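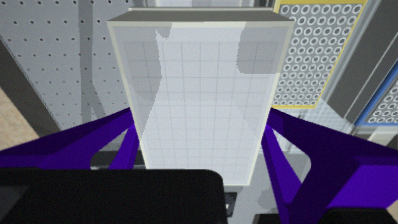

## 4. What happened on the practice green

I'll start with the part I got wrong. When I planned the August sessions I assumed that the warm-up would matter mostly for aim. Everybody I play with talks about putting that way: you roll a few, you find your line, you go to the first tee. So I set up the whole study around left and right misses, bought a lot of chalk, and paid almost no attention to how far past the hole the ball was going. Luckily Shirin Ghorbani, who ran the sessions with me, wrote down the finishing distance anyway (she is a much more patient person than I am), and nearly everything interesting in this section comes out of her notebook.

### 4.1 Players and setup

Nine club golfers took part, all of them regulars at the Prirkbridge course. Each one hit 100 putts from 3 meters, which gave us 900 putts to work with. We used the lower practice green, the one behind the pro shop, because the upper green has a ridge running through it and I've never met two people who agree on what it does. The hole was cut fresh each morning. Players used their own putters and whatever ball they normally play, and I know that will bother some readers. It bothered me too! But I wanted people putting the way they really putt, and handing a stranger's ball to a fussy golfer is a good way to get a strange afternoon.

Half of each player's putts came after what I'll call a short-range warm-up, meaning tap-ins and very short putts only. The other half came after a long-range warm-up, where the player rolled balls all the way across the green with no hole to aim at. The two halves were done on separate days, and we drew slips of paper to decide which came first.

We logged every putt as holed, short, or long, plus the side of the miss. The finishing distance was measured with a tape from the center of the hole to the center of the ball. I'd hoped to use the Cladis tracking mat for this, but it curled at the corners in the sun and we gave up on it before the first player had finished.

### 4.2 Holed putts

Across the whole group, 369 putts went in. I was surprised by how evenly they fell between the two warm-ups. If you only looked at the number of balls in the hole, you'd say the warm-up made no difference at all, and I came close to writing the paper that way and going home. 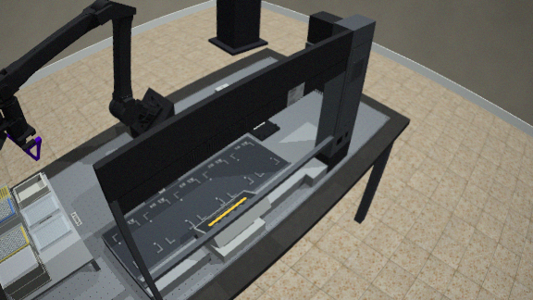 **Figure 3.** Simulated view of a laboratory table with a large black gantry frame and a multi-jointed robotic arm.

The misses tell a different story. After the short-range warm-up, players tended to leave the ball short on their early putts and then overcorrect, sending the next few well past. It took them a while to settle. After the long-range warm-up the misses bunched up closer to the hole from the start, and far fewer of them stopped short. Aim barely changed. The same people who pushed the ball right on one day pushed it right on the other, and they did it with great consistency.

### 4.3 Why pace and not aim?

My best guess is that a tap-in teaches you very little about the green. You can hit it firmly or softly and it drops either way, so you walk off with a nice feeling and no information. A long roll shows you the speed of the grass on every stroke. Mohammadi's lag-putting drill, which several of our players already knew from lessons, works on much the same idea, although it uses a target and ours didn't.

There's a second possibility that I can't rule out. The long-range warm-up simply takes more walking. Players had to cross the green to fetch their balls, and some of them said they'd noticed a slope on the way that they had never seen before – after years of playing there. We didn't control for that. If I ran the sessions again I'd have somebody else collect the balls, and I'd give both groups the same stroll.

### 4.4 Some cautions

Nine people from one course is a small group, and they all know that green well. I'd expect a bigger gap between the warm-ups on an unfamiliar course, but that's a hunch and I have nothing to back it up. We also had one windy session, which we kept in. Taking it out shifts the misses slightly and doesn't touch the overall pattern.

The other thing to keep in mind is that nothing was at stake. We tried to fix that on the last day by offering a sleeve of Cirkano balls for the best score, and two players promptly had their worst run of the week. I've left those putts in the totals and come back to them in Section 5, where I look at what happens when somebody is watching.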